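Let the Ceiling Do Some Work

Oct 8, 2022

I have become the person who looks up in restaurants. Friends study the menu, I study the ceiling, and nine times out of ten it is bare plasterboard, painted white and throwing every dropped fork straight back at us!

My conversion came in August, when the reading room on Dukthorpe got its new wood-wool boards. It's a long, narrow space with a concrete floor, and for years you had to lean in to hear the person across from you. Now a dozen people can talk in there and it feels easy – lively, even, but easy. The boards are left in their natural straw color, and I love them. They look like something baked.

So why do so many owners still treat sound as a problem for later? I think it's the drawings. You can see a floor in a drawing, and you can see a lamp, but an echo doesn't show up until the chairs are in and the money is gone. The architects at Ruggiero put absorption on their very first sketch, next to the windows, and I wish every office did the same.

I'd go further and say the panels should be seen. Felt in deep green, perforated birch, thick ribs running up a stairwell – there is so much good stuff out there now, and people still ask for the kind that disappears. A friend's studio hung 14 baffles, all bright orange, and visitors walk in and grin before they notice how calm it sounds.

Cost comes up, of course. Covering even 20 percent of a ceiling can change a small room, and you can add more next year. Start over the table where people talk the most.

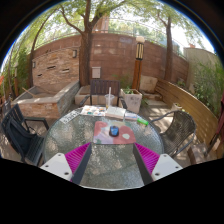
Where to Begin at Home

Clap once in each room and listen. The one that rings longest gets the first panel, and a heavy curtain or a full bookcase will help while you pick a color.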